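Madigan to start weekly towel and linen collection for short-stay rentals

6/7/21

Owners of short-stay rentals in Madigan will be able to hand over their used towels, sheets and cleaning cloths for a weekly pickup starting in September, under a plan approved by the town council last week.

The service will be run by Ernel, a commercial laundry based on Treltitz Road. The company already washes linen for two hotels and a nursing home in the area. Under the new arrangement it will collect from individual homes and apartments for the first time.

Madigan has 356 registered short-stay rentals, according to the council's housing office. Most are single units run by people who live nearby and do the cleaning themselves. Until now they have either washed everything at home or driven it to the coin laundry on Zandel Street, where weekend lines have been a regular complaint since the spring.

"On a Sunday you can wait an hour and a half for a dryer," said Leilani Zamora, who rents out two apartments above the old post office. "People who live here and don't have a washer are standing behind hosts with six loads each. It isn't fair on them."

Zamora was one of 559 residents who signed a petition asking the council to step in. The petition did not propose a pickup service. It asked for limits on commercial loads at Zandel Street during weekends, a step the council said it had no power to take, as the laundry is privately owned.

Ynyr Llewellyn, the operations manager at Ernel, said the company had looked at home pickup twice before and dropped the idea both times over cost. The difference this year is a council grant of $2000 a month for the first six months, which will cover the lease on a second van and part of a driver's wages.

"After that we have to stand on our own feet," Llewellyn said. "We need over 800 bags a month to break even. I think we can get there by winter, but I would not promise it."

Hosts will be given numbered bags and asked to sort items into three groups before pickup: bed linen, bath towels, and kitchen or cleaning cloths. Microfiber is to go in with the cleaning cloths and will be washed separately. Llewellyn said microfiber picks up lint from cotton when the two are washed together, and that it is dried on low heat without fabric softener.

Clean items will be returned folded two days after pickup. Prices have not been set. Ernel said it expects to charge by the bag, with a lower rate for hosts who sign up for a full season.

Not everyone on the council was in favor. Two members voted against the grant, saying that public money should not go toward the running costs of rental businesses. Those who backed it said the aim was to free up machines at Zandel Street for residents, and that the grant would end after six months whether or not the service was making money.

The owner of the coin laundry did not return calls. A notice on its door says the opening hours will be extended by one hour on weekends through the summer — a change that was made before the vote.

Zamora said she would probably use the pickup for sheets and keep washing the smaller things at home. "Sheets are what kill you," she said. "Cloths I can do in one load at night and fold while I watch the news."

Pickup routes will be published in the local paper and posted at town hall. The first one is expected to cover the streets around the harbor, where most of the rentals are, with the north side of town added a few weeks later. Hosts outside the town limits cannot sign up for now, though Ernel said it would keep a waiting list.

Registration opens next month. Forms will be available at the town hall front desk and at Ernel's office during business hours. 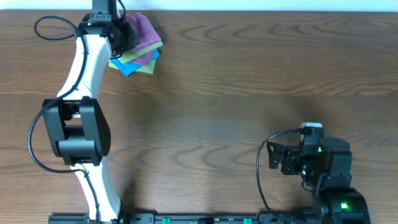
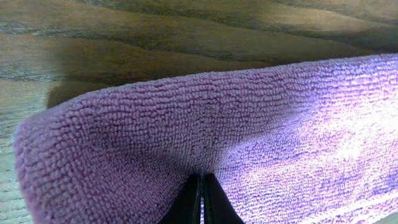

Folded cloths on a wooden table, top, and the looped surface of a microfiber cloth.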